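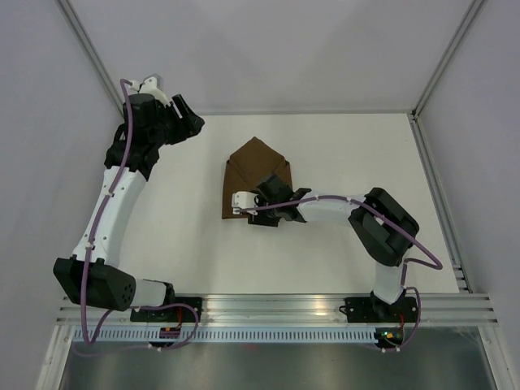

Dokport Adjustable Bench Frame, Series 2

The Dokport Adjustable Bench Frame is a height-adjustable steel base for worktops in schools, repair shops, laboratories and packing areas. It is sold by Prundetti as a frame only, or as a complete bench with a top fitted before delivery. The Series 2 frame replaces the original Dokport frame, which was withdrawn from the catalog in April. Spare parts for the original frame remain available on request.

Product code: DBF-1639
Frame finish: powder-coated steel, light gray or black
Height adjustment: hand crank, removable
Feet: leveling feet as standard, locking casters as an option
Warranty: 2 years on the frame and crank mechanism

Overview

The frame consists of two leg assemblies, a rear cross member and a pair of telescoping side rails. The side rails allow the same frame to carry tops of different lengths, so that a department may change a worktop at a later date without replacing the base. The crank may be fitted at the left or the right end. When it is not in use, it is stored in a clip beneath the top.

The height range was chosen to suit both seated and standing work. At its lowest setting, the frame accepts a standard task chair with the armrests tucked under the top. At its highest setting, it is suitable for most adults working on their feet. The rear cross member is set back from the front edge to leave clear space for the knees.

Worktops

Three tops are offered with the Series 2 frame. All are supplied with pre-drilled fixing points that match the side rails.

Alen Standard. A laminated top with a sealed edge, intended for general assembly, classroom work and office use. Available in white, gray and maple.

Alen Heavy. A thicker laminated top for benches that will carry vises, presses or other clamped equipment. Available in gray only.

Lumbantobing Hardwood. A solid beech top, oiled before shipping. This top should be oiled again once a year, or more often in dry rooms. Small differences in color and grain are natural and are not accepted as grounds for return.

Customers who wish to fit a top of their own may do so, provided that it is at least 18 mm thick. Thinner tops may bend between the rails, and the supplied screws will be too long for them.

Load Rating

The complete bench on leveling feet is rated for an evenly spread load of 73 kg at any height setting. The rating does not apply to loads placed on one corner or hung from the front edge. Heavy items should be removed before the height is changed. Casters are intended for moving an unloaded bench - they do not replace the leveling feet where steady support is needed.

Accessories

The following items are ordered separately:

Locking casters, set of four
Under-top drawer, lockable, supplied with two keys
Rear cable tray
Lower shelf, gray steel
Replacement crank handle and storage clip

The lower shelf and the drawer may be fitted to the same bench. The cable tray cannot be used with the lower shelf in its rear position.

Assembly and Care

Frames ordered without a top are shipped flat in one carton. Two people are needed to turn the bench upright once the top has been attached. A hex key and a printed guide are included; a screwdriver is also required. All bolts should be tightened by hand until the frame is standing level, and then tightened fully.

The frame may be wiped with a damp cloth and mild soap. Solvents and abrasive pads will dull the finish. The crank mechanism is greased before shipping and needs no further grease in normal use. If the crank becomes stiff, check first that the bench is level - a twisted frame is the usual cause.

Delivery and Returns

Frames are normally dispatched within five working days. Complete benches are dispatched on a pallet and are delivered to the ground floor entrance. Delivery to an upper floor can be arranged when the order is placed, subject to an added charge.

Cartons should be inspected on arrival, and any damage should be noted on the delivery form before it is signed. Unused frames may be returned within 30 days in their original packing. Tops cut or drilled to a customer's instructions cannot be returned.

Ordering

Orders from schools and public bodies may be placed by purchase order. Please state the product code, the frame finish, the choice of top and any accessories. Prices for quantities of ten or more are given by written quotation.

Page last revised 3 June 2020.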